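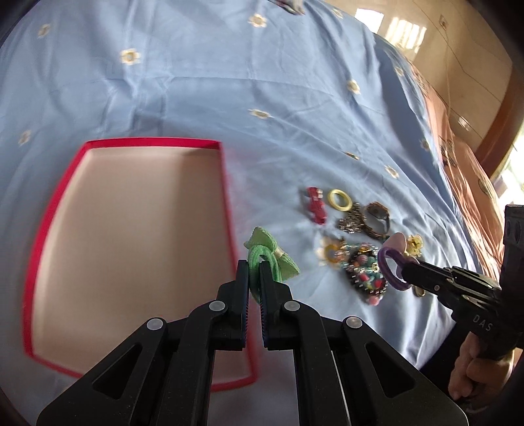

*green hair tie with the bow, light green with a cream knot*

**villalobos_knits:** Okay, I am hooked on sewing bows for hair ties! I've made 14 since April, all from one bag of scraps - and every one has a different knot color. What fabric do you all use?

**Prondlow99:** Linen, always. Cotton goes floppy after one wash.

**rodrigo_ortuno:** Disagree! My daughter's cotton ones have been through the wash for 6 months and still stand up great. Try a bit of interfacing.

**Prondlow99:** Interfacing makes them too stiff for me, but I do love that green.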